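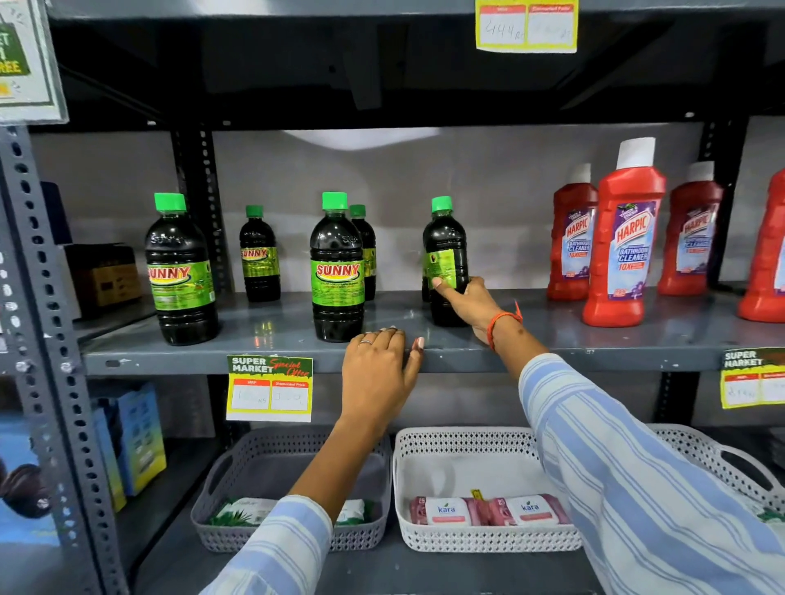 9 December 2020

Shelf facing again, aisle with the cleaners. I promised Thabiso Nkosi I would write down what I think after a month of this, so here goes, and I apologize in advance to whoever has to read my notes after him (hello, Parnley people!).

The question on the whiteboard since November has been the same one: can Nishad tidy a shelf yet? By tidy I mean what any shop helper does half asleep - pull the front bottles up to the edge, turn the labels out, stand up whatever has gone over, move on. The short version is no, with some encouraging bits.

Where we are on numbers. 3,732 attempts logged, of which 1,424 I would be happy to leave on a shelf with customers walking by. That is stricter than the automatic score, which passes anything upright and inside the shelf lines. I went through the difference by hand over several evenings and I stand by my count. A bottle with its label facing the back wall is not faced, however upright it is.

What it does well: reds. The Harpic has that angled shape and a white cap, and the planner finds a grasp on it quickly and keeps it. I have grown quite fond of watching it do those.

What it does badly: dark bottles with near-black liquid, especially one standing behind another. The depth goes to mush on the dark part, so it leans on the green cap and the label, and if the label is turned it guesses. It guesses to the left more than I would like. Must ask Imtiaz if the Ristness calibration could be behind that before I go blaming the model.

The other thing is the second hand. A person facing a shelf uses both without thinking, and I had not appreciated how much until I sat down and went slowly through what hands do in front of a row of bottles. Sometimes one of them only rests on the shelf edge. Sometimes both go round the same bottle and it gets turned between them.
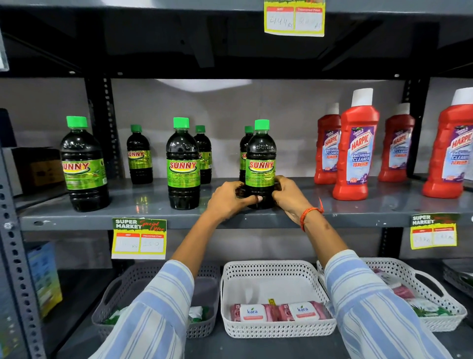
Imtiaz Siriwardena read this far over my shoulder and thinks I am being too hard on the one-handed approach. His view is that a single arm with a decent wrist can turn a bottle in place if we let it slide on the shelf instead of insisting on a lift, and that the Porier arm has the wrist for it. He would also like it noted that he said so in November. Noted!

I half agree. Sliding is fine with space on either side. With neighbors close by I worry about starting a row of dominoes, and recovery from a fallen bottle is our worst category by a long way. It will happily face the bottles still standing and leave the others lying in front of them.

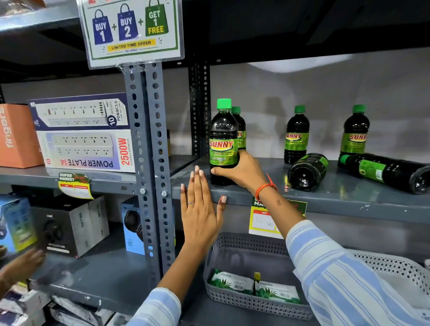
Upright and toppled bottles on the same shelf, right hand on one of the upright ones.

To do:
- split "fallen" into cap toward us, base toward us, and sideways
- 7 runs with sliding allowed, wide spacing first, then tight
- ask Thabiso if we can stretch to 2,000 more attempts on dark bottles only
- new gripper pads, the old ones are going shiny

Calibration first though, before any of the sliding runs.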